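Thread. My landlord has switched our building to an app, and I have now spent enough of my one life inside it that I feel entitled to complain at length.

The app is called Plendent. It replaces the following: a slot in the office door where you put the rent, a clipboard for repairs, and a man named Rees who would look at the clipboard and then look at your sink.

Rees still works here. He is now a "touchpoint."

Step one was making an account. The password had to be between 8 and 25 characters and could not contain any word found in a dictionary. It did not say which dictionary. I tried my grandmother's maiden name and it was rejected, so somewhere out there she is a noun.
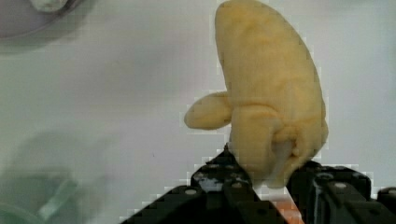
Kamonchanok Sitthichai
renter, complainer, third floor rear

Step two was proving I live here. I have lived here long enough that the mail carrier asks after my knee. Plendent wanted a utility bill. My utilities are billed through Plendent. To see the bill I had to log in. To log in I had to upload the bill.

I called the help line. The hold music is one bar of a piano piece, and it stops every so often so a recording can tell you that many questions can be answered in the app.

A person picked up and asked for my ticket number. I said I didn't have a ticket. She said she could make me one, and that it would be 3411, and then she asked me for my ticket number.

I said 3411. She said "perfect" with real warmth. I think we were both proud.

So now I'm in. The home screen greets me by my unit number. Under that is a picture of a woman laughing on a couch nobody in this building could get up the stairs.

Under the woman is my "Resident Wellness Score." I have a 595. I don't know what it's out of. I don't know what I did. My downstairs neighbor has a higher one and he plays the bass.

There is a help article on how to raise your score. It says to pay on time, keep your profile complete, and "engage with your community." I tapped the community tab. One post. A lost cat, already found, from March.

I did leave a comment under the cat. My score did not move. I'd like it on the record that I would have been happy for the cat either way. 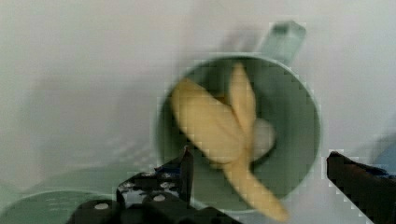 Banana in a mug. 

Okay, repairs. My kitchen faucet drips. Under the old system I'd have written "faucet drips" on the clipboard, and at some point there'd be a knock and Rees would be standing there with a wrench and some opinions about the previous owner.

Under the new system you pick a category. The categories are Water (Emergency), Water (Cosmetic), and Other. A drip is not an emergency. I also wouldn't call it cosmetic, unless it's doing something for the sink that I can't see.

I picked Other. The app asked me to describe the issue in one word. I put "drip." It asked if I meant "drop." I said no. It filed me under "Pests."

The next morning a very nice exterminator came from a company called Werus. He looked at the faucet for a while. He said yeah, that's dripping. He gave me a magnet.

The magnet is excellent, by the way. It holds up four pages of takeout menu. It's the most useful thing Plendent has brought into my home and it came by accident.

I wrote back on the ticket to say the pest was water. The ticket was marked Resolved. I was asked to rate the resolution with a face. The faces go from a smile to a slightly smaller smile.

This is when I met Vita.

Vita is the assistant who lives in the corner of the app. She's a circle. She pops up when she senses hesitation, which in my case is the whole time. "Hi! I'm Vita! Want to know what your neighbors are asking?" I said yes, I would love that, I am extremely nosy. She told me how to change my font size.

I asked Vita about the faucet. She said she was sorry to hear about my fauset. Her spelling. I asked if she could send Rees. She said she didn't recognize Rees as an amenity.

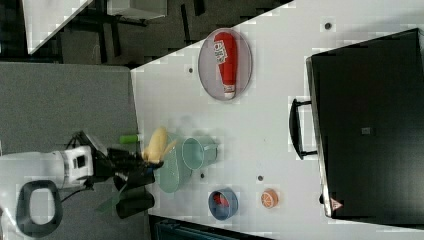 On the table: banana, ketchup.

Here's what bugs me, and then I'll stop. I'm not against phones. I'm on one right now, obviously, and I do my banking on it and I've bought shoes on it that I shouldn't have. It was just a very good clipboard.

The clipboard had a pen on a string. You could read everybody else's entries while you waited for the elevator. "Hall light out." "Hall light out AGAIN." "Who is cooking fish." There was more community on one sheet of that than in the entire community tab.

And you could tell when a thing was done, on account of Rees drawing a line through it. Sometimes he'd put a note. Next to "who is cooking fish" he wrote "me."

Anyway, I ran into him by the mailboxes last night. I told him the faucet story from the top, with the magnet. He listened to all of it. Then he went down to his closet, got a washer out of a coffee can, came up, and fixed it while I was still looking for a clean towel.

He asked me not to mention it in the app. If a touchpoint does a repair without a ticket it shows up on his end as an "unscheduled success" and he has to fill out a form.

So the faucet is fine. Ticket 3411 has been reopened, for reasons Vita won't discuss, and the exterminator is coming back in the morning. I'm going to ask him for a second magnet.

Update: score is now 594.

Comments

tollbooth_annie
Ours does this too. I reported a broken buzzer and they sent me a link to a video about buzzers. You had to be buzzed in to watch it (kidding, but it did want a password).

marginal_dave
"who is cooking fish" / "me" is the best thing I've read all week

pinkgravel
Property manager here, different company. We don't like them either. The owners see a demo with a lot of green checkmarks and that's that.

marginal_dave
@pinkgravel bring back the clipboard

lowtidelinda
What kind of magnet

Kamonchanok Sitthichai
@lowtidelinda Flat, rectangular, picture of an ant looking worried. Very strong.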